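Lorilum round wastebasket, black, reviewed by Thu Tô

A small basket for a bedroom or guest room. I paid for it myself in January.
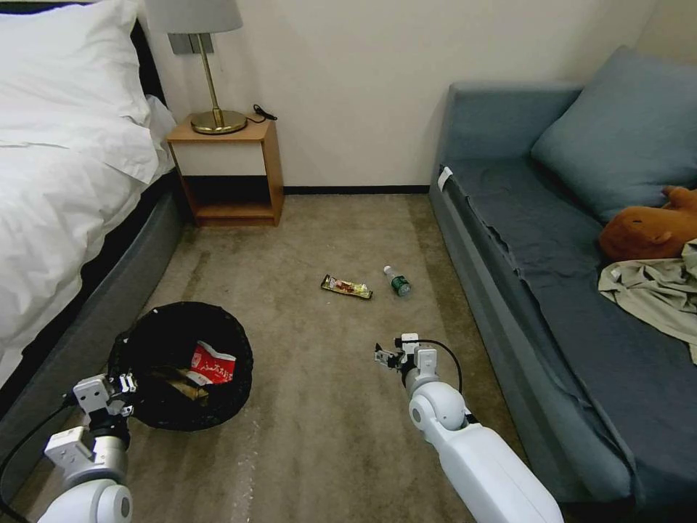 Divton Home Desk

The rim is the best part, with a woven look that suits a dark gray bed base. It holds snack packages and the like.
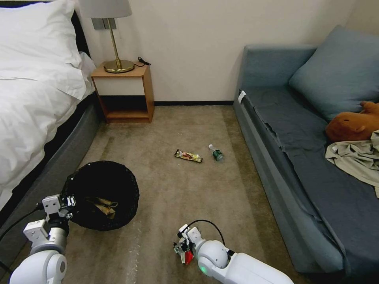 Black basket by the bed, wrapper and bottle on the carpet.

It is light and easy to move. I like it near the nightstand, but the black shows dust. One size only. 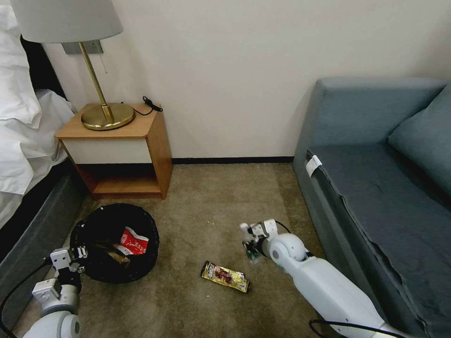 Issue 61, page 49

No lid and no liner ring, so bags slip. I would still buy it again.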